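The Kitchen in Room 8

In our school in Ustier there was one computer that could run Cassim without choking, and it stood in Room 8, under the window that did not close. In February we worked there in our coats. Védís Bjarnason had the chair. I had the stool, and the notebook, and a packet of dry crackers which I was supposed to share.

We were the whole robotics club by then. In autumn there had been more of us, but when the others understood that there would be no robot on the floor, only a robot on the screen, they went to volleyball. The Brasimano Cup sent every team the same kitchen and the same arm. You taught the arm at home, you sent your file, and on the last evening all files were run one after another, in front of everybody, on a computer that belonged to the Cup.

The task sounded like something for a small child. There was a kitchen counter, and the arm had to find the kettle, take it by the handle, lift it and put it down again without touching anything else. Védís had written the part that looked. I had written the part that closed the fingers. She said that mine was the easier one, and she was right, but I did not like to hear it.

That evening she gave me the wrist view for the first time, full screen, and turned off the lamp so that we could see it better. I had only watched the arm from outside before, like you watch a neighbor over the fence. Now I was riding on its hand. The wall leaned to one side with its tiles and its spoons, and my own head leaned with it.

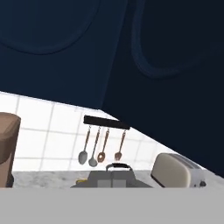

"How many tries do we get on the last evening?"

"We get 10, and they keep the best one."

She said it to the screen. She had known the rules by heart since autumn, in two languages, and I still had to ask. I wrote the 10 in my notebook and drew a box around it, as if that would help.

"Then one good one is enough," I said.

"One good one is luck. I want it to be good every time."

I must explain how she was. She was not proud. She ironed. When a line of code did its work she still went over it once more, and once more, until it was flat. My mother does the same with pillowcases. At home we have beautiful pillowcases and dinner is late.

We ran it again. The arm went toward the handle nicely for a while, then it became shy. It stopped a finger's width before the handle and trembled there, left and right, left and right. I knew this trembling. It lived in my part of the program and I had been hoping for a week that she would think it lived in hers.

"It is not the looking," she said.

"Maybe it is the light," I said.

"There is no light. There is a number for light. I did not change it."

The wind came in under the window. Somebody from the music class was learning a march on the trumpet at the end of the corridor, always the same eight notes and then a wrong one. I ate a cracker to win some time.

"It is mine," I said at last. "The fingers ask if they are close, and when the answer changes they ask again. They never stop asking. I saw it already some days ago."

I expected her to be angry. In my family a thing like this would have been discussed until Easter. But Védís only took the notebook from my knees and turned to a clean page.

"Show me," she said.

So I showed her. It took a long time. I am slow when somebody looks at my hands, and the words I needed were all in English while we were speaking our own language, so every sentence came out with patches on it. She did not finish them for me. When I arrived at the place where the fingers ask, she put her pencil there and left it lying.

"Let them ask once," she said, "and then they must believe."

I changed it. It was four words and a bracket. My hands were so cold that I wrote the bracket the wrong way around, and she waited until I found it by myself. Then she switched to the outside view and pushed the keyboard to my side of the table. She had never done this before. 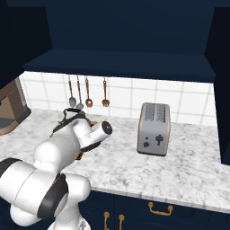
I pressed the key and did not look at the arm. I looked at her face, where the screen was shining blue on one cheek. I thought that from her face I would know it sooner. But she had the same face for everything, and in the end I had to turn my head like any other person.

The arm did not tremble. It went to the handle, it closed, and it lifted - a little crooked, but it lifted.

"Again," said Védís.

We did it 20 times. On the seventh the arm swept the spoons with its elbow, and we both said a word that was not allowed in Room 8. The trumpet went home. After the last try she wrote a number in my notebook, very small, and closed it before I could read it.

At the Cup we came after Prirnitz, and Prirnitz came after a school whose name I have forgotten on purpose. Our best try was the third. I remember the big hall and the screen as high as a house, and how strange it was to see our kitchen there with strangers sitting in front of it, eating sandwiches. Védís had taken off her coat for once. She held it in her arms the whole evening, like you hold a cat that wants to leave.

On the bus I opened the notebook. Under the 20 little lines she had written 19, and next to it, in pencil, the date of our next meeting.

Reader comments

harbor_lamp: I was in a club like this, only ours had a real arm and it was always broken. The trembling before the handle is very true. Did the spoons cost them points?

M. from the coast: Please, what was the word that is not allowed in Room 8?

oldstapler: Read it twice. I liked the pillowcases. One small thing, I think the bus should be longer. I wanted to sit with them for more than two sentences.

tinwhistle4: Our teacher printed this for the class. There are around 10 of us and we argued if she was disappointed at the end. I say she was happy. Who meets again if they are not happy?

Contact the editors | Posted 12/23/25 | Copyright remains with the author | Back to top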